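Learning where not to pull

At Zorivari's workshop in Prorville, the hard part of taking a computer apart is the cables. They sag, cross each other and hide what the arm needs to reach. Itzel Robles and her group wanted a method that copes with that without a model of every case ever sold. 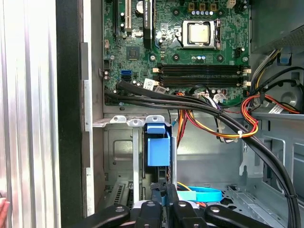
The gripper inside a desktop tower, with the memory slots and cable bundles in view.

Their answer is to learn from corrections. A person guides the arm through a task once, then lets it try alone and steps in only when it goes wrong. The policy trains on those moments – 227 of them so far – along with 42 full demonstrations.

Drive bays get extra attention. A caddy can sit at an angle, and the latch has to be approached with very little room to spare.

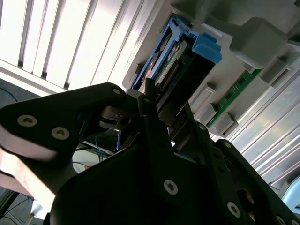 What the numbers say

Over 113 trials, the corrected policy needed help about a third as often as one trained on demonstrations alone. Most of the remaining failures came from 3 cable layouts it had not met in training.

Gaëtan Gaillard, who ran the trials, wants to test laptops next. "The screws are smaller and the cables are flat," he says. "I expect we'll start badly."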